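Gripper comparison, bin cell, Wudau bench
20/02/2022

Continued with the Widard gripper on the arm. The Vakano one is back in its box until I get the new adapter plate, so today's numbers are only for Widard. I will repeat everything with Vakano in March, with the same objects and the same bin.

Setup. Gray bin on the wooden table, held with the two spring clamps at the far side. Last time, without clamps, the bin moved a little each time the fingers touched the wall, and after 9 picks the calibration was already wrong. Please do not take the clamps for other work. The cardboard sheet on the left is the place area, its left corners are marked with blue tape. If somebody moves it, put it back to the tape and not by eye.

Controller is the Mudaliar box with the old firmware. I set the speed limit to 100 mm/s for the approach and left the rest at default. I tried to raise it once, but the arm stopped with a force error near the wall, so I went back.

Objects are the mixed set: hairbrush, blue cup, the white oblong one with the dark blue panel, the long red tool, the black package and the crumpled orange things with the clear plastic. I did not sort them or turn them to a good side. I want to know what the gripper does with a normal mess.

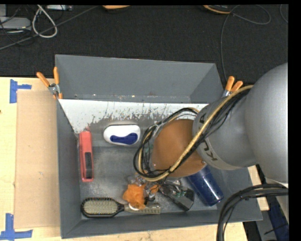 Bin during the Widard trial, arm at the right side. Cup is partly under the arm.

Cables are still my main problem. The hose and the thin wires make a loop over the orange-brown cap, and from the fixed camera this loop and the cap hide nearly the whole gripper. So I cannot judge from the video if the fingers closed well on an object, I must use the finger position in the log. For the left half of the bin the view is fine. For objects at the right, the wrist covers too much. I see two possibilities:

- tie the hose closer to the wrist (but then the last joint has less free turn)
- move the camera to the other side of the table

I prefer the second one, but it means a new calibration, half a day of work.

Results, short version. I made 13 runs. The hairbrush was good when the grasp was on the handle, bad on the head, because the fingers slide on the bristles. The cup was easy if the fingers came across it, and rolled away if they came along it. Clear plastic gave many wrong depth points, and two times the planner chose a point in the air above it – the same fault as we had with the other camera.

Log rate was 1000 Hz, too much for this purpose. The files are heavy and I only need the finger position and the wrist force. Next time 100 is enough.

To do:
Check the screws of the adapter plate before mounting Vakano.
Ask Wudau for a longer hose clip.
Write the object list into the shared folder, with weights.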